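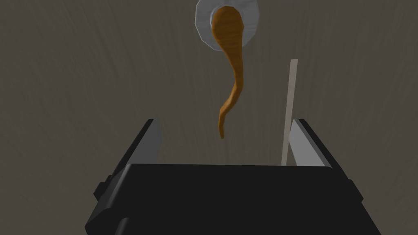

Rendering – twisted orange-brown piece hanging from a pale round disk, thin upright rod to the right.

We use cookies to remember your settings. Accept | Manage

Hanging displays and shelving – store inspection, Prulgate branch
Last updated: August
Print this page | E-mail this page

Form 301. Walk the floor before opening, lights full on. OK / FIX / N/A, then comments. Skelberg head office wants comments even where it's OK, so put something.

SALES FLOOR, OVERHEAD

Ceiling hooks seated, no gap at the plate – OK. Checked by hand from the stepladder, all tight except the one over seasonal, see next.

Hook over seasonal – FIX. Turns freely. Wind chimes taken down and put behind the counter. Do not rehang till it's been re-plugged. Sign is taped to the post.

Weight tags readable on every hanging rail – FIX. Two have faded to nothing, one is on upside down. New ones requested. Limit is 20 lb per hook, same as last year, and yes that includes the basket AND wet soil. Somebody hung a watered fern by the door again.

Headroom over aisles – OK. Tall customers still catch the lanterns by the register. Not a fail under the form but I'd raise them a link or so.

Cords and chains, no fraying or open links – OK. Replaced the jute on the big planter with chain. Old jute thrown out, please dont fish it out of the bin.

SHELVING AND RACKS

Uprights plumb, feet on the floor – FIX. Pinheiro rack in paint leans toward the aisle. Foot is missing its pad. Shimmed for now with a bit of hardboard, needs a proper pad.

Wall fixings – OK. Fastent anchors all round on the back wall, none pulled. The older wall by the restrooms has whatever was there when we moved in, still holding, would like those swapped before the Christmas load goes up.

Shelf clips both sides – FIX, done on the spot. Three clips out in glassware. Check this bay every time, the clips walk when the shelf gets bumped by carts.

Heavy stock at or below waist height – FIX. Cast iron door stops back on the top shelf. Moved down. Third inspection running.

Bay load posted – OK. Bay 502 says 2000 lb total and it is nowhere near that. Label is dirty, wiped it.

Sharp edges and corners – OK. One snapped price rail in hardware, taped. Tape is not a repair, rail is on the order.

FLOOR AND EXITS

Aisles clear – OK at 7:40, not OK at 8:15 after the delivery came in. Marking it FIX. Pallets go straight through to the back, not parked in front of lawn care "for a minute".

Rear exit opens fully – OK. Sticks at the bottom in damp weather. Push hard. Have asked for it to be planed.

Mats flat – FIX. Front mat curls at the corner. Flipped it, curls the other way now. Needs replacing.

Extinguishers in place, pin and tag – OK. The one in the break room had coats hung on it. Coats moved.

STOCKROOM

Ladders – OK except the short one, loose tread. Tagged out and leaning behind the boiler door. If you see it back in use take it away from whoever has it.

Step stools, rubber feet on – OK.

Stacked cartons no higher than the line – FIX. Line is hard to see now, needs repainting in yellow. Stack by the roller door was over, brought down.

Box cutters retracted and in the tray – FIX. One open on top of the fridge!! Put away. Will bring up at the morning huddle.

Lights – one tube flickering over returns. Reported.

FOLLOW UP

– Hook over seasonal, re-plug, then load test before anything goes back on it
– Weight tags, reprint
– Pad for the Pinheiro rack
– Price rail, on order, chase if it isnt here by the end of the month
– Front mat
– Yellow paint for the stack line
– Ladder tread, repair or scrap, store manager to decide

Closed out from last time: handrail at the loading step, cracked outlet cover in the break room, missing bulb in the lot. The drain cover in the lot is still open, landlord says it's with their contractor. Cone stays over it.

Keep the paper copy in the red binder by the time clock. Send the other one to the Skelberg area office with the weekly envelope.

Print this page | E-mail this page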